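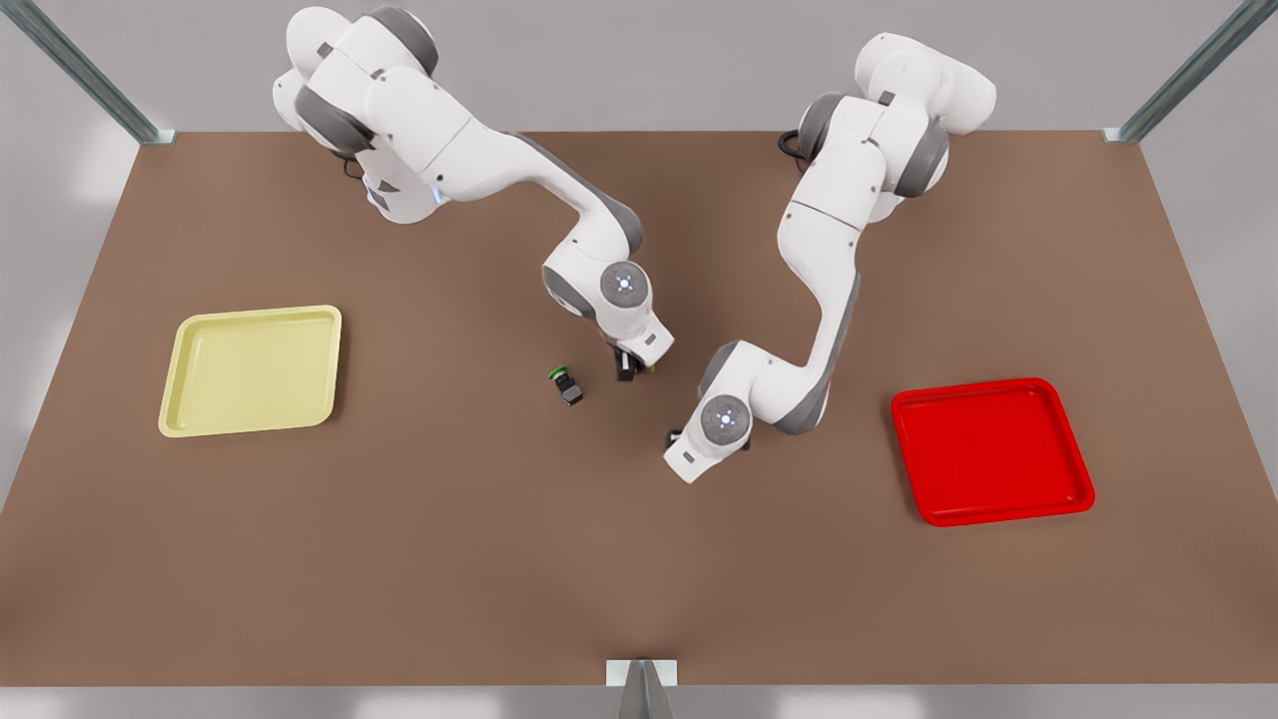
Matte Is a Measurement: Ursina Steiner on Light and Work Surfaces

Ursina Steiner has spent most of her career measuring how much light comes back off a desk. She trained as a lighting planner, moved into surface testing, and now runs the optical bench at Nolwood, a small consultancy that advises schools, libraries and furniture makers. We spoke in February, in a meeting room where she had switched off half of the ceiling lights before sitting down.

Her first complaint is with vocabulary. Manufacturers describe a tabletop as matte, satin or gloss, and buyers assume the words mean the same thing in every catalog. "They don't," Steiner said. "Gloss is measured at a stated angle. If you give me a number without an angle, I can't use it. If you give me a word without a number, I can use it even less."

The usual instrument is a gloss meter, which directs a beam at the surface and records the light reflected at the mirror angle. Sixty degrees is the common setting. For surfaces with very low gloss, a shallower angle of eighty-five degrees separates samples that look identical at sixty. Steiner recommends asking for both readings on any finish sold as matte. A coating can score low at sixty degrees and still show a distinct sheen when a person sits at the far end of a long table with a window behind it.

"That is the position people complain from," she said. "They are looking along the surface. The meter at sixty degrees is looking down at it."

Reflectance is a separate property and is often confused with gloss. A white board and a black board can have the same gloss value and return very different amounts of light overall. For reading and writing, Steiner prefers a mid-tone top. A very dark surface next to white paper forces the eye to adjust repeatedly between the two, and a very light one raises the general brightness of the lower field of view. Browns and mid grays give less trouble. She does not regard the hue as important for visual comfort, although clients usually want to discuss it first.

The largest project she described was a reading room with 238 seats, refitted for the firm Fröhlich. The original plan called for polished tops under linear pendant lights. Her colleague Irja Karppinen calculated where the reflected image of each pendant would fall for a seated reader of average height and found that it landed on the page area at most places. Two changes were made: the tops were specified in a low-gloss lacquer, and the pendants were moved sideways so that they ran between the rows of seats.

"Moving the lights did more than the lacquer," Steiner said. "I would like to say otherwise, as someone who tests lacquer. The geometry was wrong and we corrected the geometry."

Wear complicates the picture. Low-gloss coatings get their appearance from fine surface texture, and rubbing flattens it. Forearms, sleeves and cleaning cloths produce polished patches, usually along the front edge. In a test series carried out with Malou Brynjólfsdóttir, panels were rubbed for 100 cycles under a weighted pad and then measured again. Of the finishes in the series, 9 had changed enough to be visible to an untrained observer under side lighting. Steiner would not name the products, but said that price had been a poor guide to the result.

Cleaning instructions are, in her view, the weakest part of most specifications. Melamine foam sponges are mildly abrasive and will raise the gloss of many matte coatings. Products containing wax or silicone leave a film that does the same. She advises a damp microfiber cloth with a small amount of neutral detergent, followed by a dry cloth.

I asked whether a worn top can be brought back. With oiled wood it generally can, by light sanding and a fresh coat of oil. With lacquer, spot repair tends to leave a visible border, and the whole top has to be done. Laminate cannot be refinished in the same way. "You replace it, or you turn the table around and wear out the other side," she said.

Her advice to a buyer without instruments is to ask for a sample at least as large as a sheet of paper, place it on the floor near a window, and look at it from a low angle at several times of day. Small sample chips are held in the hand and tilted until they look good.

Nolwood is now preparing a second wear series with a heavier pad and a longer cycle count. Karppinen is building the holder for the panels, and measurements will begin once the new reference tiles have been calibrated.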